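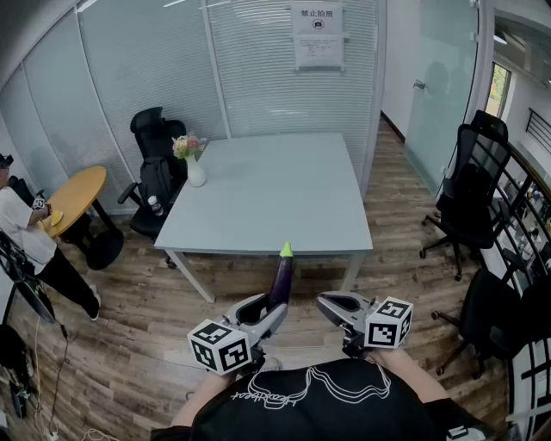
Aubergine in the gripper, flowers on the table.

If you've put your head round the door of the little glass meeting room lately, you'll have noticed it looks a good deal more cheerful than it did. I got the job of sorting it out for our shared lunches (I said yes before I'd thought about it, as usual) and I've loved every minute. Well, apart from the blinds. I spent a whole evening wiping those and I never want to see a damp cloth again!

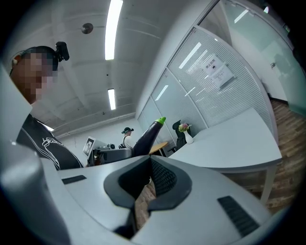
SKISADLOW, April

The flowers are my favourite bit. They're pink and green with a white vase to stand in, and they live on the square table towards the back corner, so there's still plenty of space for plates and elbows. Ljubica Ristić lent me the vase and wants it back in one piece, so please don't shove it along with your laptop. Fresh water every couple of days, please, and if you see a petal go brown just nip it off.

Now, the aubergine. I've become a bit obsessed with them this spring – that dark purple with the bright green cap is hard to beat, and a small one cooks in no time. My way is to cut it into thick rounds, salt them, leave them while you make a cup of tea, then pat dry and roast with plenty of oil. I used to skip the salt and then one of the Hakus lot talked me round, and I do think they brown better for it. Yoghurt and a squeeze of lemon over the top, and I could eat it for lunch all week.

We've got £76 left in the room kitty after the cleaning things, and I'd like to put it towards some decent serving bowls. I've seen a set of eight I like very much (plain, stackable, quite deep) but if you've got spares at home that you never use, bring them in and we'll spend the money on pudding.

One small plea while I'm here: bags on the floor are fine, but tuck them well in. I've gone flying once already, with soup.

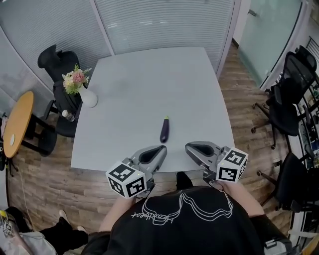

What to bring to the next lunch

Anything that can be eaten with a fork and doesn't need the oven. Salads, dips, a loaf, cold roast veg. Put a label on it if there are nuts in it, and drop me a note by 9 in the morning so that we don't end up with all hummus again.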